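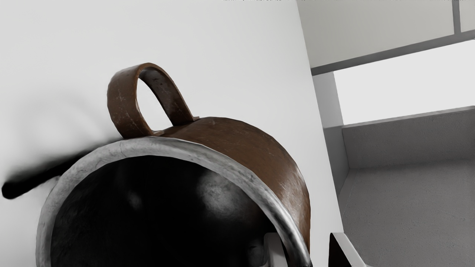 Elleo builds slitter rewinders for flexible packaging converters, and most of the calls its service department receives concern tension. The manager of that department has worked on web handling equipment for most of his career. He agreed to talk about what goes wrong between the unwind stand and the finished roll, and he started with scuffing. Dark glossy prints are the worst for it, he said, in the same way that pale scratches stand out on a brown glazed-looking mug and would be hard to find on a white one. "The customer sees marks on a brown coffee pouch and thinks the ink is bad. They call the ink supplier first. Then they call the press supplier. We get the call last, and by then the roll has often been thrown away, so I have nothing to measure."

In his account the ink is seldom at fault. The usual cause is an idler roller turning slower than the web passing over it. The film slides, the roller face polishes the print, and any dust on the roller leaves a line. An idler with good bearings should start to turn when pushed with one finger. He asks operators to try this on every idler while the machine is stopped and locked out, before the film is threaded.

"If one is stiff, mark it with tape and change the bearings at the next stop. Do not put more tension on the web to make it turn. That is what people do. The roller turns, and the thin film stretches."

The current model, the Buvedine, has 87 units in service. The earlier machine used a powder brake on the unwind and a single friction shaft for all the rewound rolls. The Buvedine has a driven unwind, a load cell roller ahead of the knives, and two differential rewind shafts. Asked why the second shaft was added, the manager gave a short answer. Adjacent strips go to different shafts, so neighboring rolls do not touch and their edges do not interleave. With a single shaft the rolls sit side by side, and if the slit edges wander they lock together and have to be pried apart.

Differential winding also deals with gauge variation. Film is never the same thickness across its full width. On a locked shaft, the rolls cut from the thick part of the web build up faster and take more of the tension, and the rolls cut from the thin part go slack. On a differential shaft each core slips a little and finds its own speed. The torque passed to each core depends on air pressure in the shaft, and this pressure is what the operator has to get right.

"They set it once for polyethylene and leave it. Then they run a stiff laminate at the same pressure, and the rolls come off soft. The shaft is fine and so is the drive. The recipe is wrong."

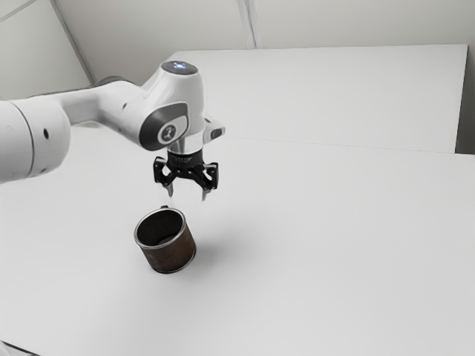 White robot arm with the light on its wrist head lit.

Taper is the second setting he discussed. If tension is held constant as a roll grows, the outer layers squeeze the inner ones and the core can collapse or the roll can star. The control system lowers tension as the diameter increases, and the percentage is entered by the operator. He would not give a single figure for all films. Slippery film with a high additive content needs less taper than he would use on paper, because it telescopes if the outside is too loose. For a new material he suggests winding one roll at a time, standing it on end overnight, and looking at the side wall in the morning.

Knives came up next. The Buvedine accepts razor blades or rotary shear knives, and both sets can be mounted on the same crossbar. Razor slitting in air suits thin plain film. It costs little and the blades are quick to replace. Laminates with foil or paper dull a razor fast, and he recommends shear knives for those. The overlap between the top and bottom knife should be as small as will still cut cleanly. Too much overlap bends the strip down at the cut and leaves a raised edge, which then builds into a ridge on the roll.

"A raised edge is small. You cannot see it on one layer. Put a few thousand layers on top of each other and you can feel it with your thumb. After that the pouch machine has trouble tracking, and the pouch machine operator blames his own guides."

Dust from the knives is a related matter. He prefers a vacuum nozzle at each shear knife over a single wide hood, with the hose kept short. Trim should be removed by a separate blower. Some plants connect both to the same fan, and when a long piece of trim blocks the duct, the dust extraction stops as well. The operator sees the trim problem and clears it, but by then there is dust in several rolls.

Static was the subject he seemed least satisfied with. Elleo supplies one ionizing bar after the knives as standard. A further bar at the rewind is an option made by Zorkora, and he thinks it should be ordered on any machine that will run polypropylene in a dry building. The bars have to be cleaned with a dry brush. In his experience this is written in the manual, shown during training, and then forgotten. A dirty bar still shows a green lamp on the power supply, so the operator assumes it is working.

Before shipment, each machine is run at the factory on film sent by the buyer. He asks for about 11 rolls of each material, wrapped and stored flat, with the supplier's data sheet included. Buyers sometimes send leftover stock with damaged edges. The edge guide then hunts from side to side and the test shows very little. He would sooner postpone by a few days and wait for sound material.

At the customer's site the order of work is leveling, air supply, electrical, then threading without knives. Plain film is run at low speed from unwind to rewind and watched for wrinkles. Diagonal wrinkles point to a roller out of parallel. Wrinkles running straight along the web usually mean the tension is too high for the span. Only when the web lies flat are the knives put in. The Bang line of core cutters is installed afterward if the customer has bought one, and it needs its own floor anchors.

On spare parts, he advises keeping friction rings, idler bearings and one spare load cell. The friction rings wear at different rates depending on which cores are used, and old cardboard cores with a torn inside surface are the quickest way to ruin them. Cores should be checked for inside diameter when they are delivered. A core that is oversize will slip no matter what the air pressure is.

A software change is planned for September. It will store shaft pressure and taper together under each material name, so that calling up a job loads both values. At present the taper is stored and the pressure is set by hand on a regulator beside the shaft. Existing machines can be updated, but they need an electronic regulator fitted first, and the manager said the air panel door has to be drilled for the extra cable gland.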